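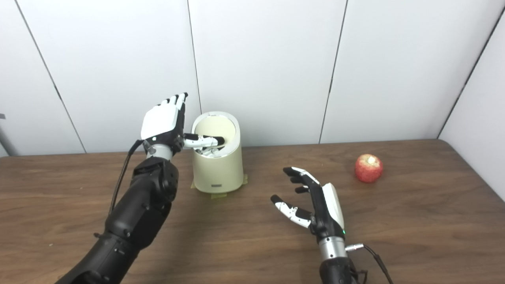 Section 4. Placing the dehumidifier and first start

This section covers the Altton Belmonte basement dehumidifier, with or without the drain hose kit. Read it through before you plug the unit in. Controls and timer settings are covered in the next section.

Choosing a place

1. Pick a level, solid floor. The unit will run on carpet, but a hard floor is quieter and the casters roll more easily.

2. Leave 20 inches of open space on the side with the air outlet and the same above the top grille. The back may stand closer to a wall, as long as the filter door can swing open fully.

3. Keep curtains, hanging laundry and loose paper away from both grilles.

4. Close outside doors and windows. If the room has a floor vent or a dryer vent, check that the outlet doesn't blow straight at it.

Caution: Do not use the unit in a room warmer than 86 degrees Fahrenheit. The compressor will shut off and the high temperature light will come on. Let the room cool before you restart.

Caution: Do not place the unit in a bathroom, next to a pool, or anywhere it could be splashed.

Letting the unit stand

If the carton was shipped or stored on its side, set the unit upright and leave it unplugged for 4 hours. The oil in the compressor needs this time to settle. The same applies after you move the unit by car, unless it stayed upright the whole way.

Plugging in

1. Unwind the whole cord. Do not run the unit with the cord still wrapped on the hooks.

2. Plug it directly into a grounded three-prong wall outlet. Do not use an extension cord or a power strip.

3. Press TEST on the plug, if your model has one. The light on the plug should go out. Press RESET and the light should come back. If it doesn't, stop and call the dealer.

Fitting the bucket

1. Slide the bucket out by the two finger grips at the front.

2. Take out the foam block and the bag with the hose adapter. Keep the adapter even if you don't plan to use it.

3. Check that the float inside the bucket moves freely up and down. Do not remove it. The unit will not start without it.

4. Push the bucket back in until it clicks. If the BUCKET light stays on, the bucket is not seated or the float is stuck.

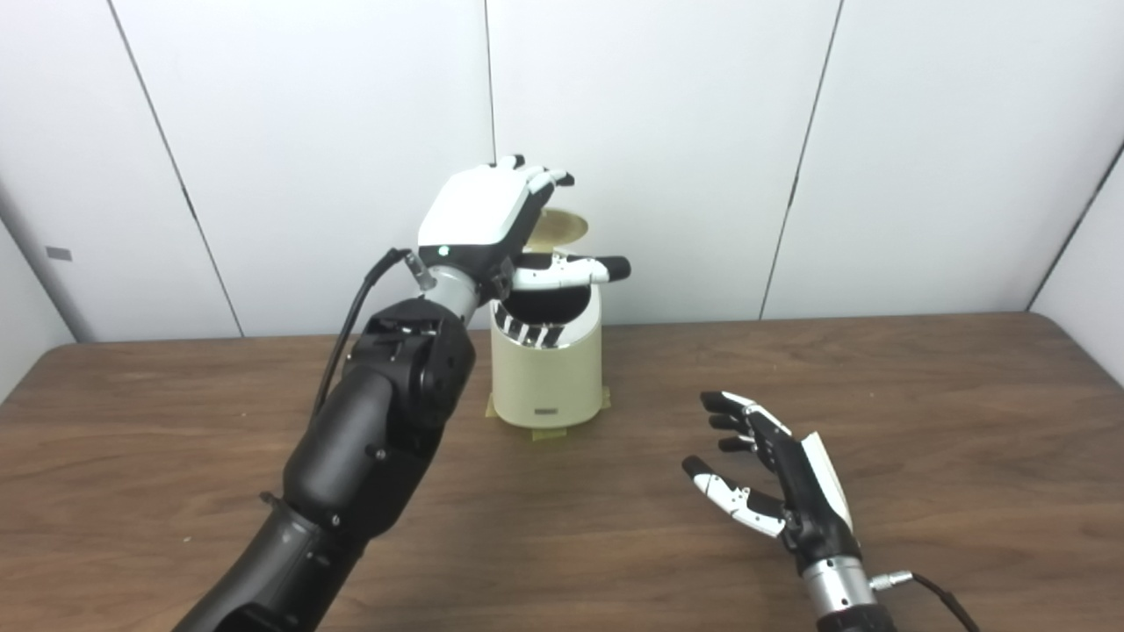

Can I leave the bucket in place when I use the drain hose?

The bucket must stay in place, even with the hose connected. The unit checks for it every time it starts, and it also catches any water left in the drain tray when the hose is taken off.

Connecting the drain hose (optional)

1. Turn the unit off and unplug it.

2. Remove the round cap on the back, turning it to the left. A little water may run out, so have a towel ready.

3. Screw the adapter in by hand. Do not use pliers. The threads are plastic and strip easily.

4. Push the hose onto the adapter and tighten the clamp.

5. Run the hose to a floor drain. It must slope down all the way, with no loops or kinks. The end of the hose should not sit under water.

Note: The Cadley hose kit sold for the older model has a narrower fitting and does not seal on the Belmonte. If water drips from the connection, check the marking on the adapter first.

Note: This unit has no pump and cannot push water up to a sink or window.

First start

1. Press POWER. The fan starts at once. The compressor starts up to 3 minutes later.

2. Set the humidity to 50 percent. In a very damp room, choose CONTINUOUS for the first few days, then go back to 50.

3. Empty the bucket when the BUCKET light comes on and the unit beeps. It may fill several times a day at first.

4. After you switch the unit off, wait before switching it on again. The compressor delay applies at every restart and can't be skipped.

A light plastic smell during the first hours of use is normal. A burning smell is not. Unplug the unit and do not use it again until it has been checked.

Revised 2019-07-08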